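Home Safety Checklist for Memory Loss, With Comments
Keltstead Home Care Resources

Use one sheet per household. Mark each item OK, Fix, or N/A, and write the room next to any Fix. Repeat every 3 months and after any change in medication, walking ability, or sleep pattern.

Entrances and exits
1. Outside doors have a chime or contact alarm. OK
2. Deadbolts can be opened from inside by the caregiver without hunting for a key. Fix - front hall
Comment: A lock that slows the caregiver during a fire is a hazard. Move the key to a fixed hook out of the resident's line of sight.
3. Recent photo and ID sheet kept by the phone. OK

Kitchen
4. Stove has a shutoff valve, knob covers, or a timer cutoff. Fix
Comment: Knob covers were fitted on the front burners only. Cover all of them.
5. Cleaning products locked away from food. OK
6. Refrigerator checked weekly for spoiled items. OK
7. Sharp knives stored in a latched drawer. Fix - latch does not catch

Bathroom
8. Water heater set to 120 degrees F or lower. OK
9. Grab bars anchored to studs, not held by suction. OK
10. Toilet seat contrasts in color with the floor. N/A
11. Interior lock removed or can be opened from outside. Fix

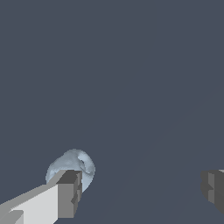 Should the bedroom be kept fully dark at night?
Low, steady light is safer for most people with dementia. Put night lights along the path from bed to toilet, and avoid any that blink or throw moving shadows.

Bedroom and hallways
12. Path from bed to toilet free of cords and loose rugs. OK
13. Bed height lets both feet rest flat on the floor. OK
14. Large mirrors covered if they cause distress. N/A
15. Smoke alarm tested this month. OK

Medication
16. All prescriptions in a locked box. Fix
Comment: Box is present, but the key was left in it. Over-the-counter sleep aids were on the nightstand and belong in the box too.
17. Current list of drugs and doses posted for emergency crews. OK - list dated March

Follow-up
Correct items 4, 11, and 16 first. Items 2 and 7 can wait for the next hardware trip but must be closed before the next review. Keep the old sheets in the Fernach binder, newest on top.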